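Parallel gripper slips on tapered cups – change the fingertips or the controller settings?

Tagged: grippers, wrist camera, grasping

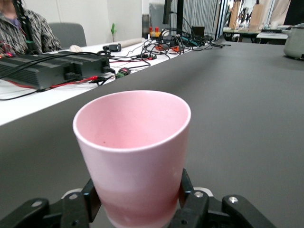

Wrist camera view, cup held between both fingertips.

I am comparing two linkage grippers, a Brunero and a Ravitz, on the same arm. Straight-walled parts are fine on both. With cups that narrow toward the base, the Brunero loses about 3 in every 8 lifts. The cup creeps up out of the fingers once the arm accelerates. Raising the closing force makes it worse. The controller is a Doležal with stock firmware, build 2793. Has anyone fixed this in software, or do I need different tips?

posted by arnier_bench

Torbjørn Amundsen
More force won't help if the pads are flat and the wall is sloped. Part of the squeeze acts along the wall and pushes the cup out of the grip. Try this before you buy anything:
Grip higher, closer to the rim, if the wall is steeper there.
Put a thin soft pad on each tip and check that both pads touch over their full height.
Cut acceleration by half for the first part of the lift.
If the slipping stops with the soft pads, make tips with a matching taper or a pivot. Also check that both fingers arrive together. On my unit one side closed early and tilted the cup, and it looked like a friction problem in the logs.

ravitz_user2
Same here with the Ravitz on thin cups. Lower force, slower lift. Didn't touch the firmware.

kellerm
What camera is that? I need one with enough view to see both tips.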